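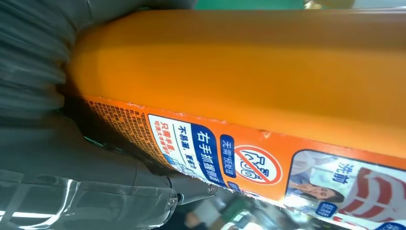 Half a Capful: Sneha Maurya on Running a Shared Laundry Room

Residents of Vusholm have had the use of a common laundry room on the ground floor since the building opened. Sneha Maurya took over its management in November, along with the supply cupboard and the resident handbook. She spoke with the newsletter about detergent, labels and the new house rules.

Her first decision concerned the detergent itself. Vusholm buys liquid detergent centrally and includes the cost in the monthly service charge. Under the previous arrangement, residents poured what they thought was right.

"Everyone learned to do laundry from someone, and most of us learned to pour too much," Ms. Maurya said. "I filled the cap to the brim for years. My mother did the same."

The orange bottles now in use carry their instructions in Chinese. One line, printed in red on a white panel with blue trim, says that half a capful is enough to wash most of a tub of clothes. Ms. Maurya has placed a translation on the inside of the cupboard door, in large type.

"It is the most useful sentence on the bottle, and a good number of our residents could not read it," she said. "Those who could had been telling their neighbors for some time. I only wrote it down."

The building's 64 apartments share the room with a small number of staff. In the twelve months before the change, the machines ran 2,663 loads. Ms. Maurya keeps the record in a ledger beside the sink and intends to compare it with the next full year before drawing any conclusions about cost.

She is more certain about the effect of excess detergent on the laundry. Towels that feel stiff after drying, she said, have often been washed with too much soap. Her advice to residents who bring her such towels is to run them once more with no detergent at all.

"They look at me as though I have suggested something improper," she said. "Then they come back and ask whether it works for sheets."

The handbook asks residents to measure with the cap, to close the bottle and to return it to the lower shelf. Bottles are stored low so that older residents do not have to lift a full container above the shoulder. Powder may still be used by those who prefer it, provided they bring their own.

Asked about complaints, Ms. Maurya mentioned the scent. Several residents would like an unscented product, and she has requested samples from two suppliers, Clakside and Brondeck. Wool and silk remain the responsibility of the owner and should not be washed with the shared detergent.

The room is open from 7 a.m. to 10 p.m. Residents who have questions about the translation, or who would like a copy in another language, may leave a note in the box by the door. Hindi and Spanish versions are being prepared.

"I would like a Polish one as well," Ms. Maurya said. "If anyone on the third floor is willing to check my spelling, I would be grateful."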